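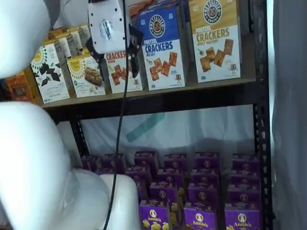 Boxed snacks on a black metal shelf.

Where to watch the last season of Grastow with English subtitles?

Posted by Shobha Chacko, 2026-02-17

Hello everyone. I follow the series Grastow since the first season, and I have now seen seven episodes of season 3 on Inix. After this the list stops. My cousin overseas says that the season is finished there and he has seen the ending already. I don't want to read any spoilers, so I am afraid to search very much.

I have two questions. Is the rest of the season coming to Inix, or did they cancel it in the middle? And are there English subtitles in a grey or yellow colour? The white ones are hard to read in the snow episodes. I use the Inix app on a television which is quite old.

Harish Namboodiri

It is not cancelled. The season was split in two parts, and the second part is planned for April on Inix. In your cousin's country it was shown without the break, so he is ahead of us. Please ask him to keep quiet - the last episode is worth the wait.

For the subtitles, open your profile in a web browser, not on the television. Go to Playback, then Subtitle style, and choose the colour there. Save it, sign out on the television and sign in again. On my old set the change did not appear before I did this. If the text is still hard to read, try the setting with a dark box behind the letters. It covers a little of the picture, but in the snow episodes I prefer it.

The menu can have another name if your account is in a different language.

Uibo

April, yes. I read the same. Season one was better anyway, the new detective is boring and they killed the music.

Cloralow

I had the missing subtitles problem too but with a different show. Reinstalled the app and it was fine. Don't know about colours sorry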